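Small parts at the Mudton workshop: boxes, drawers and benches

Chepkoech Biwott

The move to the Medrano building was finished in January, and I have been asked several times where things ended up. This page goes round the workshop in the order you would walk it, starting at the door. It is mainly about the small stuff, meaning screws, terminals, washers, connectors and the hand tools that go with them. Timber, sheet and paint are on a separate page.

The door and the sorting table

Everything that comes in loose goes on the sorting table first. There is a lip round three sides, made from offcuts of skirting board, and the fourth side is open so that you can sweep a pile into a tub. The tubs are old ice cream ones. Please label a tub with masking tape on the side and never on the lid, as the lids all fit each other and get swapped.

The lamp over the table is the one from the old place. It has a new bulb and a longer flex.

The Britex drawers

The big drawer cabinet has kept the name we gave it at the old place, which came from the sticker on the back. It has 92 drawers. All of them pull out now, including the bottom row, which had been jammed since a tin of wood glue went over inside it. I soaked the runners and scraped them with a bit of old credit card, and three of the drawers needed a new front.

Metric machine screws are on the left, going up in size as you go down. Wood screws are in the middle. The right-hand side is washers, nuts and anything threaded that has no screw to go with it. The old order was alphabetical, so that M3 and M4 screws were nowhere near the nuts that fit them, and a countersunk screw could be under C, S or W depending on who had put it away.

Drawer labels are printed on card and slid into the holder. If you change what is in a drawer, turn the card over and write on the back in pencil, and I will print a new one when there are enough to fill a sheet.

Wall rail, left of the window

Tape, string, cable ties. The cable ties are sorted by length and stand upright in cut-down drainpipe. Black ones and white ones are mixed. I did separate them once and it lasted until the following evening.

Scissors hang at the end of the rail. There were five pairs on the hooks when we opened and I would like there to be five pairs at the end of the year.

The Flirken shelf

Named after the crate it used to be. It is the low shelf under the window and it holds the carry boxes, which are the clear plastic ones with compartments and a lid. These are the ones you take to wherever you are working. Each has a number on the end and a list taped inside the lid.

There are two sorts. In the first, the dividers are fixed, and these are for screws and nuts. In the second, the dividers slide out, and these are for connectors, crimps and other awkward shapes. Do not mix the dividers between boxes. They look the same but the slots on the older boxes are a fraction wider, and a loose divider lets everything underneath it run together as soon as you pick the box up by the handle.

Carry boxes at the bench

The boxes do most of their work away from the shelf. A clear box can be left on the surface with the job and you can see what is left in it without opening it. Pliers or a screwdriver on the lid is the usual arrangement and I have no objection, so long as the lid is shut first. An open box with a tool across it gets knocked, and then you have the sorting table all over again.

Streaked mat in white, pink and purple, with a clear parts box and a pair of blue-handled pliers resting on top of it.

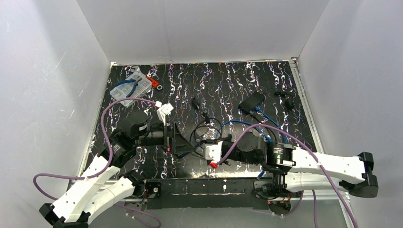

Martti Harju wrote to ask whether a patterned mat is a mistake for small parts, as he can never find an M2 washer on anything except plain white. He covered his own bench at home with the back of a roll of wallpaper and says he has lost nothing since, apart from one spring that went behind the radiator.

My answer is that it depends on the part. Bright zinc washers are hard to see on a pale streak and easy to see on a dark ground, and black screws are the other way about. Plain white is good for black parts and poor for clear plastic ones. If a job has a lot of very small pieces, put a tray down and work out of that. The trays are baking trays with a sheet of felt glued in, and they are stacked at the end of the Flirken shelf. The felt stops a washer rolling and it will not mark a painted face.

Martti also suggested a magnet on a string for steel parts that go on the floor. We have one now, on the hook by the broom. It does nothing for brass.

Pliers and cutters

Pliers are put away by jaw and never by handle colour. Handle colours have no meaning here, although people keep asking me about them. They came from different shops in different years, and there are blue, red and yellow handles in every size.

Long-nosed pliers are in the top tray. Combination pliers are in the second. Flush cutters are in the third, and these are for plastic and copper only. We had 45 pairs of pliers and cutters altogether after the move, once everybody had emptied their bags, and a good part of them were flush cutters with a notch in the blade from cutting steel wire. The notched ones have a band of green tape on the handle and can be used for whatever you like.

A drop of oil in the joint every couple of months is enough. Wipe the extra off — it gets on the mats, and then dust sticks to it.

Cables and leads

Leads were the worst part of the move. They had been kept in one deep crate and came out as a single lump. It took two evenings to get them apart. They now hang over pegs by type, with one loop of hook-and-loop tape on each. Coil them in the direction they want to go. If a lead fights you, it was coiled the wrong way last time, and it will lie flat if you lay it out along the floor and start again.

Short leads go in the shallow drawers below the pegs. Anything with a damaged plug goes in the red bucket and not back on a peg. The bucket gets gone through when it is full.

When a job is left out overnight, please leave the leads on it as they are and put a card on the bench with your name. I have stopped tidying other people's half-finished work, after an unpleasant morning in which I put away a set of leads that had taken somebody all afternoon to lay out.

Odds and ends

The odds and ends box is under the sorting table. It holds single things, such as one hinge, one caster or half a clip. It is allowed to be untidy but it has to shut. When it stops shutting I tip it out on the table and put a note up, and anything left after a week goes to the scrap bin or the school.

The last time I tipped it out there were 66 keys in it. None of them fits anything in the building. They have gone into a tub of their own, with tape on the side.

Screws by weight

A few people have asked if we count stock. We do it by weight. There is a kitchen scale on top of the Britex drawers and a notebook beside it with the weight of ten of each common size. The wood screws come in boxes of 2,000 and I open a new one when the drawer is down to a handful, which is as far as the system goes. If you take the last of something, write it on the list by the kettle. Write the size as well. "Screws" has been on the list three times since we opened.

Still to do

The rail over the back bench needs two more brackets. The labels on the connector boxes are handwritten and mine are hard to read. The felt in two of the trays is lifting at the corners and wants a stronger glue than the one I used. I would also like a second sorting table, a narrower one, if anybody sees a decent top going spare. It would need to be under the width of the window and with no holes in it.

Corrections to the drawer labels can be left in the notebook by the scale.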